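Looking After a Butcher-Block Top

Saarinen Home Notes
Workshop and kitchen tips, collected by Siiri Laitinen

Wood tops are easy to live with if they get a little attention at regular times. Most of the trouble people write to us about comes from standing water, the wrong oil, or one side of the board being finished and the other left bare. These notes cover kitchen counters, islands and workbenches. The method is nearly the same for all of them.

Daily cleaning

Wipe the top with a cloth wrung out in warm water and a drop of dish soap. Go over it again with a clean damp cloth, then dry it with a towel. Do not leave it to air dry. Water sits in the joints between the strips and raises the grain there first.

Scrape off dough, glue or candle wax with a plastic scraper or an old store card. A metal scraper works on dried glue, but hold it nearly flat and push with the grain.

Keep bleach and ammonia off oiled wood. For smells such as onion or fish, rub the spot with half a lemon and coarse salt, leave it five minutes, rinse and dry.

Choosing an oil

If food touches the top, use food-grade mineral oil, or mineral oil blended with beeswax. It stays clear and does not go rancid. Olive oil and sunflower oil do go rancid, and the smell is hard to get out once it has soaked in.

On a bench that never sees food, boiled linseed oil or a hardwax oil gives a tougher surface. Linseed rags can heat up and catch fire on their own. Spread them flat outdoors until stiff, or drop them in a metal can of water with a lid. Never wad them up in a trash can.

Read the label before you mix anything. A hardwax oil will not bond over a top that has been fed mineral oil for years. You would have to sand back to bare wood first, and even then it may come out patchy.

How often

A new top wants a coat of oil once a week for the first month. After that, once a month in a busy kitchen and every three months on a bench is enough. Flick a few drops of water on it. If they bead, leave it alone. If they soak in and leave a dark spot, it is time.

Oil both faces. This is the step most often skipped. A board that takes up moisture on one side only will cup, and a long counter can lift off its cabinets at the front edge. If you can't reach the whole underside, do as much as you can get at, and do the end grain twice.

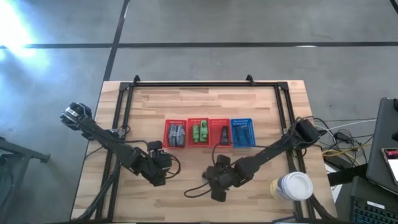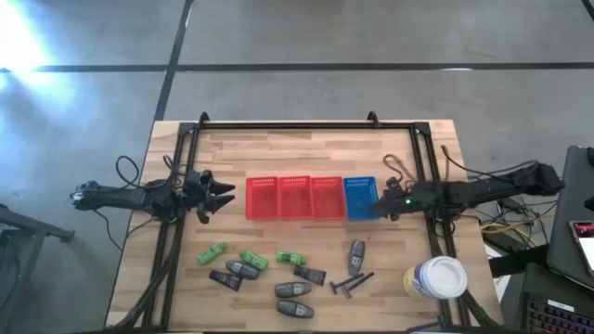
Can I oil a butcher-block top without taking off whatever is fixed to it?

Oil around the fittings first and see how it looks. A small brush will get the oil close to a bracket or rail, and a cotton swab will take up what pools against it. Take the fittings off only if the wood beside them has gone gray or feels rough, and let the top dry for a full day before screwing anything back down.

Sanding out marks

Light scratches and raised grain come out with a sanding sponge or 220 grit paper. For knife marks and shallow burns, start at 120 grit and work up. Always sand with the grain, and always do an area wider than the mark, or you will be left with a dip you can feel with your palm.

Vittoria Gatti wrote in to say she draws light pencil lines across the area before each grit and sands until they are gone. We tried it on an old maple counter and it does keep the work even.

Vacuum the dust, wipe with a barely damp cloth, let it dry, then oil. Put on a generous coat, leave it 20 minutes and wipe off all that is still wet. Repeat until the wood stops taking it up. A top left sticky has had too much oil. Rub it down with a dry cotton cloth, changing to a clean side often.

Black stains

Black marks around a can, a cast iron pan or a steel clamp are iron reacting with the wood, most often on oak. Sanding takes off the light ones. For deeper ones, use oxalic acid wood bleach, following the directions on the package. Wear gloves and eye protection, and rinse well. Test it underneath first, as the treated patch may dry paler than the rest.

Screws and movement

A wide top gets wider in damp months and narrower when the heating is on. Screws through tight round holes will hold it still until it splits. Use slotted holes or figure-eight fasteners, with the screws snug but not cranked down.

Eino Eskola asked about a split that opens every January and closes again by summer. Leave it unfilled. Filler put in during the dry season gets squeezed when the wood swells and can make the split longer. Run a humidifier if the room is very dry, and check that the fasteners can slide.

Small things

Keep a trivet by the stove. Oil does nothing against a hot pan.

Put a drip tray under potted plants and lift it once a week to check for damp.

Warm the oil by standing the bottle in a bowl of hot tap water. It spreads further that way.

Write the date of the last oiling on masking tape and stick it inside a cabinet door.

Last updated Sunday, January 16, 2022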